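Keeping Plastic Fixtures and Small Parts in Order at the Bench

Most workshop clutter comes from odd-shaped plastic pieces. Flat stock stacks and screws go in jars, but molded or printed parts with arms, rods and bosses never sit well in a drawer. These tips are for anyone who keeps jigs, holders and spare frames on the bench and wants them to last.

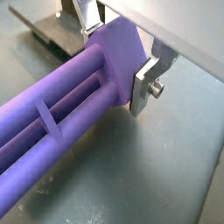
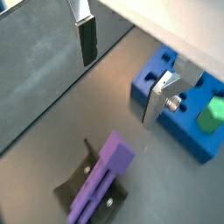

Workshop Notes, No. 80

Sort by shape first. Put long parts together and blocks together, whatever job they belong to. A piece made of parallel rods joined to an end block takes up more room than it looks, so give it a shallow tray of its own. Do not lay anything heavy across the rods. Thin struts between thick ones are the first thing to snap.

Pick parts up by the thickest section. On a rod frame, the end block is the right place. If you hold one in a vise or clamp, put the jaws on the flat faces and stop turning as soon as the part no longer slides. Angled edges will slip, and a hard squeeze leaves a white mark that does not rub out.

Use color if you have it. Purple for loose parts and blue for fixtures works as well as any other pair. Laurier Marchand keeps a card taped inside his cabinet door with the colors written on it, and he has stayed with the same ones through two moves.

Holes in a fixture fill up with dust and shavings. Square holes are worse than round ones, as the corners pack tight. Turn the block upside down and tap it on a folded towel, then go into each corner with a dry toothbrush. A wooden skewer will get what the brush misses. Compressed air is fine outdoors. Indoors it only moves the mess to the next shelf.

Check the screws every 4 months. Metal screws in plastic work loose by small amounts. Tighten by hand with the right size driver and quit when the head seats. If a screw spins without biting, take it out, drop in a sliver of toothpick with a little wood glue, and wait 8 hours before putting it back. A part that carries real weight should get a threaded insert instead.

Wash plastic in lukewarm water with dish soap. Skip acetone and paint thinner. Dry the piece on a rack and wipe any metal straight away. Keep it off the windowsill, as strong colors fade and the plastic turns brittle.

Rubber pads on clamps and grips need cleaning too. Wipe them with a damp cloth. When a pad goes shiny or starts to peel at a corner, replace it.

Leave one clear patch of bench next to the fixture, almost twice the size of the largest part you set down. Clear it before you stop for the day.

Last updated: Sep 13, 2019

Related tips
Lining a Drawer with Cork
Labels That Stay On in a Damp Garage
What to Do with Stripped Screws
Cleaning a Bench Vise
Shallow Trays from Scrap Board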